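Lasatley Lost Property and Handicrafts Group
Minutes of the meeting held on 20 Dec 2018 in the upstairs room at Odmont House

The chair opened the meeting by thanking everyone for coming out so close to Christmas, and for the mince pies, which had arrived in such numbers that the agenda had to be moved to the windowsill. Apologies were received from 2 members. The minutes of the last meeting were read and agreed, once the spelling of Cunduvine had been put right in both places.

1. Matters arising
The cupboard door on the landing has been rehung and now closes properly, for which there was a warm murmur of thanks. The key is still to be copied. The secretary will ask at Neagu Hardware in the new year and bring the receipt along.

2. Lost property
It was a busy autumn for gloves and umbrellas, and rather a quiet one for scarves. After a good long talk, it was agreed that anything with a name in it should be telephoned about the same day, and that everything else should go in the cupboard for 100 days before it is passed to the Cunduvine charity shop. One member felt this was a long while to look after a single mitten. The meeting saw her point but left the figure as it was.

3. The craft table
Takings from the December fair were very pleasing, and the felt purses had all gone by 11 in the morning. Several people had asked for wallets as well, something flat that would sit in a coat pocket, so the rest of this item was given over to what a good one ought to look like. Opinions were plentiful! There was much fondness for cheerful colours inside, on the grounds that a plain dark lining swallows everything you put in it and you end up tipping the lot out at the till. 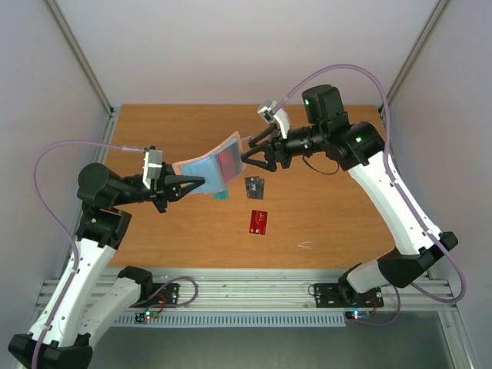

Light blue for the inside with a salmon-pink border was liked by nearly everybody, and so was having a see-through window on one side with a card behind it, edged in the same blue. The bifold shape was preferred to anything with a flap. A member who has sewn a good many of these over the years warned that the window is the fiddly part, and that it pays to tack it down before going anywhere near the machine. She very kindly offered to show the rest of us how she does it. It was agreed to make 6 to begin with and see how they are received.

4. Any other business
The urn is slow and wants descaling. A request for a second lamp by the sewing corner was agreed without a vote.

Next meeting: to be fixed once the Odmont House bookings for the new year are out. Please bring fabric scraps and your own scissors, as the group's pairs are away being sharpened.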